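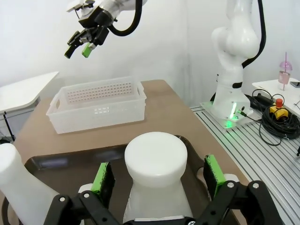
How to Request Security Video From Jumdale Transit Police

Updated Mar 3, 2023

Jumdale Transit keeps video from its stations, platforms, parking lots and buses. If you were involved in an incident on transit property, or you saw one, you can ask for a copy. You don't need a lawyer and you don't have to live in Hakeck County.

Before you start

Video is normally kept for 32 days and then recorded over. If your deadline is close, go to step 2 first and fill in the details later.

Have these ready:

The date of the incident and the time, as near as you can get it
The station name, or the route and bus number
Where on the property it happened (platform, stairs, fare gates, lot)
What you were wearing, if you are in the video
The report number, if an officer gave you one

The bus number is painted over the front door and printed on a small plate behind the driver. It is different from the route number. If you didn't get it, give the route, the direction and the stop where you got on.

Step 1. Decide what kind of request you are making

A records request asks for a copy of the video. A complaint asks the department to look into what an officer or employee did. They go to different offices. Filing a complaint does not get you the video, and asking for the video does not open a complaint. You can file both on the same day.

Step 2. Ask for the video to be held

Call the records desk or stop at the window in the Ghoneim Street station and say you want to place a hold. The clerk will take the date, time and location and give you a hold number. Write it down. A hold stops the video from being recorded over while your request is open. It expires after 17 business days if no written request comes in.

Step 3. File the written request

Online requests go through Eva, the county's records system. Make an account, choose "Transit Police" from the list of departments, then choose "Video." Put the hold number in the box marked "Reference."

On paper, use Form 2 from the station window. Print clearly and sign the back page. Unsigned forms are mailed back.

Keep the description short. "Fight near the north stairs, Ghoneim Street platform, between 5:10 and 5:30 p.m." is enough. Don't ask for a whole day of video from every camera. A request that broad is usually returned with a note asking you to narrow it.

Step 4. Wait for the reply

You should get a letter or an email that does one of the following:

Approves the request and gives the cost
Approves part of it, with faces or sound removed
Asks for more time
Denies it and names the rule being used

Video tied to an open criminal case or an internal investigation is often denied at first. You can file again once the case is closed. Ask for the hold to be extended in the meantime, and get that in writing.

Step 5. Pay and pick up

There is no charge to view video at the records office. Copies are billed by staff time. The department handles roughly 3,000 video requests a year, so pickup can take a while even after you pay. Bring a photo ID and your hold number.

If you are denied

Send a written appeal to the Hakeck County records officer. Include the denial letter, your original request and a few sentences on why you think the denial is wrong. The appeal deadline is printed at the bottom of the denial letter.

Related pages

Filing a complaint about a transit officer
Getting a copy of an incident report
Lost and found at Jumdale stations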